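Teaching by hand: a talk with Natsumi Hirano of Skasoletti

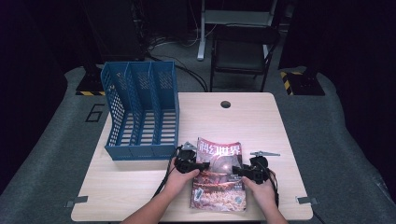

How many examples does a learning system need before it can do one simple chore?

It depends on how much the chore varies, and Hirano won't give a number up front. Her current task got to 577 usable takes before she let anybody train on it. "And then we went back for more," she says.

We talk at 7 in the morning, before her first shift. Coffee, no breakfast. She runs collection at Skasoletti, a small outfit that records people doing everyday jobs with grippers worn on the hands and passes the takes along to a training team. Magazines into a file organizer, this month. Before that, folded towels.

Why magazines? "Because they bend. A box is a box. You lift a magazine by the edges and the middle does whatever it wants." Covers are slick, spines are thin, and every issue is a bit different. She buys them used, any language. A stack of science fiction ones is popular with the crew, who read them on breaks.

The people doing the work are called demonstrators here. Shifts run 2 hours, then a rest, no exceptions. Rin Katayama has been at it since November and says the first week is mostly unlearning. "You're too quick. You grab stuff the way you grab stuff at home. Masanobu kept telling me slower, slower, and I thought I was already slow."

Masanobu Kinoshita checks the takes. He throws out plenty — a dropped magazine, a hand that leaves view, a long pause in the middle. Not all drops go, though. If the person picks it back up and finishes, he tags it and keeps it. "The recovery is worth having," he says. "A system that only ever saw perfect runs is lost teh first time something slips."

Hirano is less sure. She and Kinoshita have argued about it for months. She would rather have recoveries recorded on purpose, as thier own set, so the training team knows what it's getting. No decision yet.

What else goes wrong? Habits, mostly. People settle in. Same starting spot, same angle, same slot. After 30 takes of that you have one take, she says, copied. So now there is a printed card for each round with a start position and a target compartment, and the demonstrator follows the card. Katayama finds the cards annoying. Also finds them useful, on a late shift.

Pay is by the hour. I asked about paying per take and Hirano shook her head before I was done. They tried it once, on the towels. Fast, sloppy, most of it tossed.

Next on the list is envelopes, then a kitchen drawer. The drawer has been on the list a while.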